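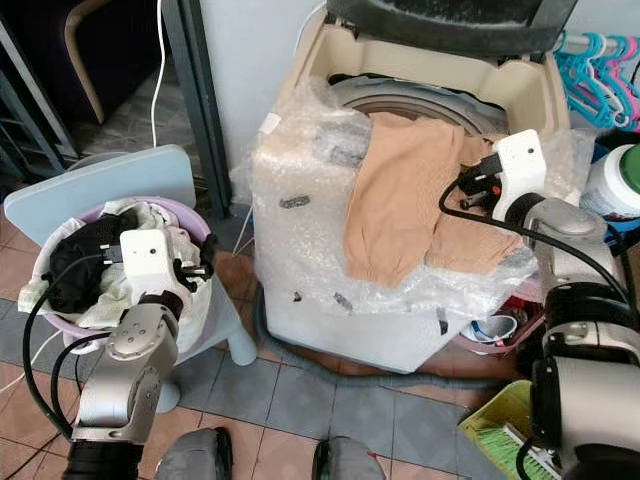
About Ovham Laundry Services

Ovham is a laundry and linen company. We wash, dry, press and deliver for small hotels, guest houses, care homes, hair salons and restaurants, and we take in household washing at our shop counter. The business began in a single unit behind a row of shops, with two machines and a hand-me-down ironing table. We still have the table.

What we do

Most of our work is flat linen: sheets, pillowcases, duvet covers, towels and tablecloths. Customers can send us their own linen or hire it from us. Hired linen comes from our Dinine range, which is a plain white cotton mix chosen for wear and for how well it presses. We hold 2,000 sets in stock, so a guest house that has a sudden full weekend can usually be topped up the next morning.

We also wash workwear, chef's jackets, aprons and residents' clothing from care homes. Personal clothing is labelled, washed by household or by room, and returned folded or on hangers. We do not mix one customer's clothing with another's.

At the counter you can leave a service wash, a duvet or a set of curtains. Bags left before 10 am are normally ready the following afternoon. Duvets take longer to dry and we would sooner keep one an extra day than hand it back damp in the middle.

How we work

There are 12 of us, split between the wash floor, the finishing room and the vans. Everyone who joins spends their first weeks sorting, as most laundry problems start with something in the wrong pile. Wool, dark cotton and anything with a printed logo are taken out at that stage and washed separately.

Bookings and collections are run through Koltis, our order system. Each bag gets a tag when it is collected and the tag stays with it until it is signed for. If an item goes astray we can see which load it was in.

Where we deliver

We run two vans. One covers the town and the villages along the river, the other goes out to Qudah Park and the business estate beyond it. Regular customers have a fixed collection slot. The minimum order for a business account is 200 pieces a month — smaller quantities are welcome at the counter.

Opening an account

Call in or send us a list of what you need washed and how often. We will price it by the piece and do a trial load before you agree to anything. Accounts are invoiced monthly, and new prices are set each April.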